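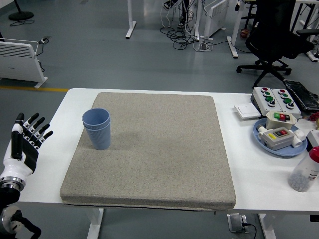
Step 3: Record the cup-unstacking set

Set the nested cups on the foam pad and keep the rest of the pad clear. Leave the switches and fittings on the right side of the table. Our policy trained with that clutter handled new backgrounds better than the one trained on a bare table.

Start each episode with the hand open. Move the cups a little between takes – a few inches is enough – and turn them now and then.

Record 1,000 episodes, then train. Rianne Dewulf's runs flattened out at 1,322, so going to 3,000 is not worth the time. Hold back 20 for testing and save them under Zotport/eval.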